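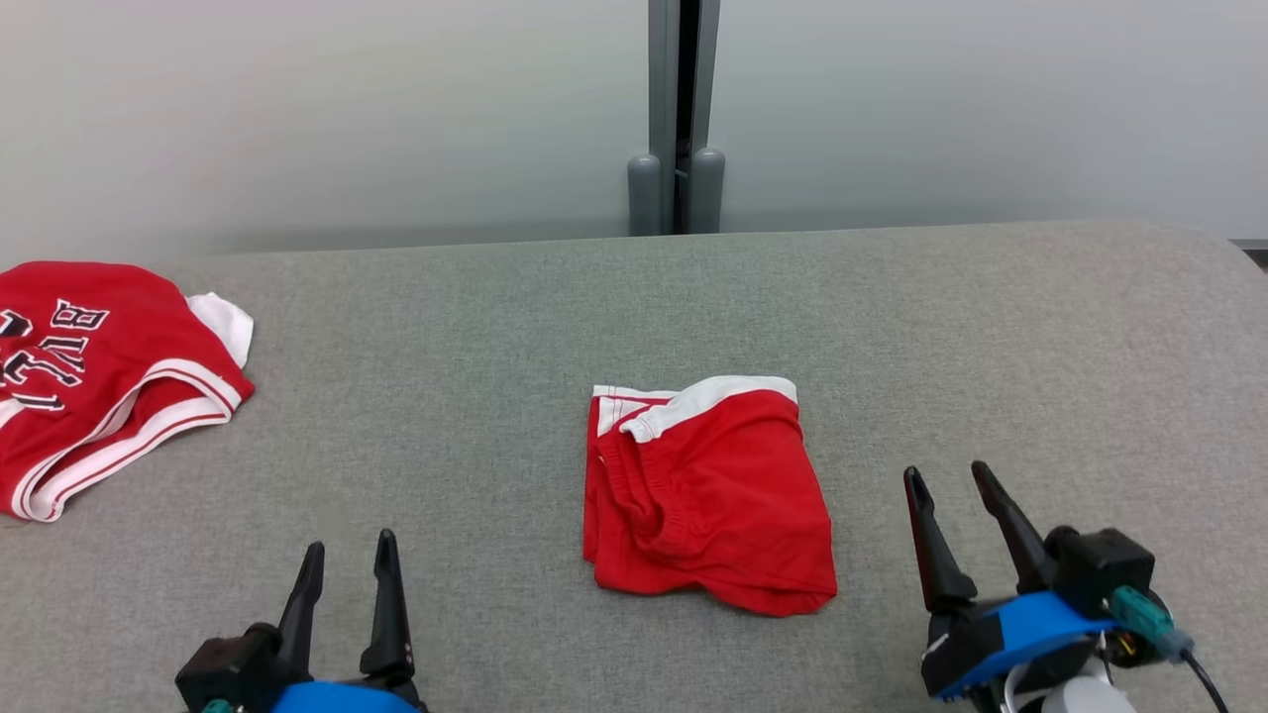 Jodomine Viewpoint Notes

Status: usable, with complaints
Last updated: May 6, 2020
Maintainer: Shirin Ansari

What is in it

Jodomine is a table of claims made by guidebooks, hotel leaflets and roadside signs in the Himska hills. Each row is one claim about one place: how high it is, how far it is from the bus stand at Stondis, what you are supposed to see from it, and which months are said to be best. There are 2,808 rows. Please read that as 2,808 claims. It is a much smaller number of places, and I have not published a count of places because I don't trust the names enough to make one.

I started it after walking up to a lookout that three leaflets called "commanding" and finding a water tank and a hedge. I still don't know whether the leaflets meant some other lookout. That is the general condition of this data.

Files

claims.csv: the main table
places.csv: names and spelling variants, with my guesses at which ones match
sources.csv: where each claim was printed, with year if the printer bothered to give one
checked.csv: the 200 claims somebody has tested on foot

Columns in claims.csv

claim_id: a plain number, never reused
place_id: links to places.csv, and may be wrong
claim_type: elevation, distance, view, season or other
claim_text: copied as printed, including mistakes
value: the number in the claim, if it has one
unit: feet, meters, miles, kilometers or blank. Blank means the source left it out and I refused to guess.
source_id: links to sources.csv
note: mine, often grumpy

About the elevations

Be careful. A suspicious share of the elevation claims end in round thousands, and I doubt the hills were built that way. Several villages are listed at 1,000 with no unit at all. In feet that would put them well down the valley. In meters it would put them above the ridge road, where at least one of them can't be. I have left the value as printed.

Some sources give the height of the nearest peak and let you assume it belongs to the town. Others give the height of the town and put it under the name of the monastery above it. If you plan to draw a map from this column, draw it in pencil.

About the distances

Distances are from the Stondis bus stand unless the note says otherwise. I can't tell whether most sources measured by road, by footpath or by ruler. The Medrano guesthouse leaflet puts the guesthouse 2 kilometers from the stand, and the sign outside the same guesthouse says 2 miles. Both are in the table. The walk felt like the sign.

About the views

"Snow view" appears all over the view claims and it means very little. No source says from which window, in which month, or before what hour the cloud comes up. I tagged these claims with a direction only when the source named one. Claims that a view is the best, the finest or unmatched are kept under type "other" and should not be scored.

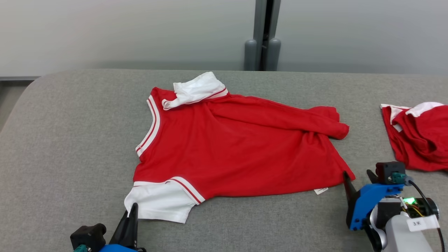

Rocío Ventura wrote back that I am too hard on the view claims. Her point was that a leaflet is an invitation, that visitors know this, and that a tourist who comes for the peaks and gets fog has still had a decent cup of tea. She also asked for a column showing how often each view was clear in April, when most of her own walks were done.

I would like that column too. I don't have the records to fill it, and a column filled from memory would be one more leaflet. If anyone has kept a dated weather diary from up there, send it and I'll add it as a separate file.

What it should not be used for

Route planning. Rating towns against each other. Any sentence that starts with "studies show." The checked claims are the ones near a road with a tea stall on it, so they say very little about the rest, and I would not multiply anything up from them.

Known problems

Old and new spellings of the same village are probably still split in places.csv. The season claims were copied from one source into another so freely that agreement between them proves nothing. Anything printed before the new ridge road opened gives distances by the old one.

Corrections

Send the claim_id, what you think is wrong and how you know. "Everyone knows" has been tried. Corrections go into the note column and the printed text stays as it was.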